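Nuscombe Wooden Shape Blocks and Board, after two months at our table
Review by Nabila Entili
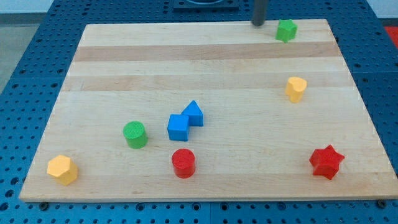 Are the Nuscombe blocks thick enough to stand up on their own?
Most of them are, if the surface is flat. The triangle and the heart give no trouble, and the star stands well on two of its points, but a small child will need some practice with it.

I bought the set in May for my nephew and for the children who come to my reading group on Friday afternoon. English is my third language and I teach it to small children, so I am always looking for objects with short names. Star, heart, triangle. Green, yellow, blue. With a few blocks I can make a lesson of 30 minutes, and I do not need to print anything.

The board is sold separately and I thought for a long time before I ordered it. It is a light wooden board made from long strips glued together, and a couple of the strips are darker than the rest. I like this very much. The children use the dark stripes as roads or rivers, and I use them for teaching prepositions: put the heart below the stripe, put the star above it. The shop did not mention this use, so I count it as a present.

Colors. They are strong and easy to tell apart, also in the evening under a yellow lamp. The green of the star is a proper green and the heart is a warm yellow. On the pale wood everything is easy to see, which matters to me because one boy in the group has weak eyesight. We had a Trajkovski set before, with pastel colors, and he was always mixing up the pink and the orange.

Paint. After two months I have found one small chip, on a point of the star. It fell from the table to a tile floor more than once, so I do not blame the maker. I clean the blocks with a cloth that is a little wet and then I dry them immediately. My colleague Edin Delić left his in a bowl of water for the night and the paint became rough at the edges. Please do not do this.

Size. The blocks are comfortable for the hand of a child of four years. The star is small, and I would not give the set to a baby who puts everything in the mouth.

What I like less is the weight of the board. On my kitchen scale the blocks together show 472 grams, and the board is much heavier than that. Carrying all of it to the library in a cloth bag is not pleasant. It also slides on a smooth table when the children push, so I put a thin rubber mat under it. For this price the maker could add four small rubber feet.

The box is weak too. It is thin cardboard and one corner was open when it arrived. I wrote to Nuscombe and a Mr. Radomir Hodžić answered the next morning and offered me a new box, but I already keep the blocks in a cotton bag from Skovum, and this is better for travel.

There is a small booklet with games. Half of the games are only "sort by color" explained in different words. The one where you feel a block with closed eyes and say its name is good, and we play it every week. The youngest ones say "heart" before they have even touched it properly.

I would buy the blocks again. The board I would buy only if it stays at home on one table. If you have a plain cutting board that you do not use for food, try that first and save the money.

Four stars for the blocks, three for the board.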